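Kraft Paper, Blue Tape and Other Ways I Keep the Arm Table Behaving

I've been looking after the same arm and table for 16 months now, and people keep writing to ask how I keep it going with so little fuss. Mostly it's housekeeping! A lot of this would work just as well on a sewing bench or a kitchen counter, so take what you like.

Start with the paper. I buy the heavy Arkeo kraft roll (200 feet, and it lasts ages) and pull it tight over the whole table before I put down a single strip of tape. Wipe the tabletop first. One crumb under there and you'll feel it through the paper every time you lean on it. Smooth from the middle out with your forearm, then fold the ends under. I tried brown packing tape along the edges once and it took the finish off, so now I use clips.

Second thing, cables. Anything that runs along the arm gets a loop of slack at the joints. Move the arm by hand speed to its farthest reach, look at the cable, then go to the other extreme and look again. If it's pulling straight anywhere, undo the nearest tie and give it a bit more (I had to do this at the wrist five separate times before I was happy).

The plate and the rack, at the table:
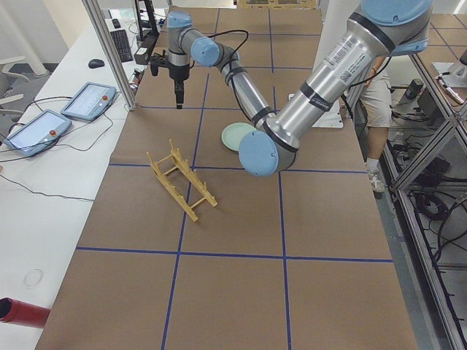
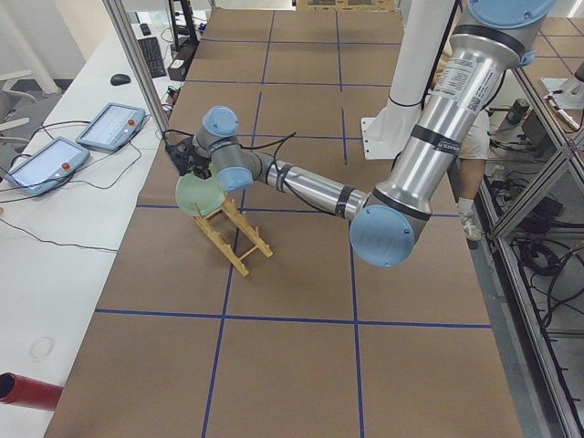
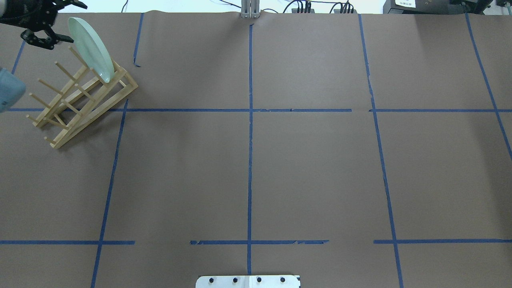

Tape is where I get picky. Painter's tape lifts clean if you pull it back low and slow, and it leaves kraft paper fuzzy if you yank it. I don't mind ragged ends or a small gap between pieces, and you'll spot both in the grid in the last photo, along with one short strip that's started to curl. A curl is the thing I'd fix first. Press it down with the back of a spoon, and if it pops up again, peel it and lay a fresh piece on the same line.

Gripper fingers get a wipe with a barely damp cloth, then a dry one. Glazed plates are slick, so any grease on the fingertips shows up fast as a plate that slides. Jovita Maldonado taught me to check the finger screws with a paint pen: one little line across the screw head and onto the metal, and if the line doesn't match up anymore, it's backing out. I do mine every 500 cycles and write it on the card, last entry 9/14/22.

Oh, and keep the pendants somewhere you can reach the red button without stretching over anything! Coffee goes on a different table.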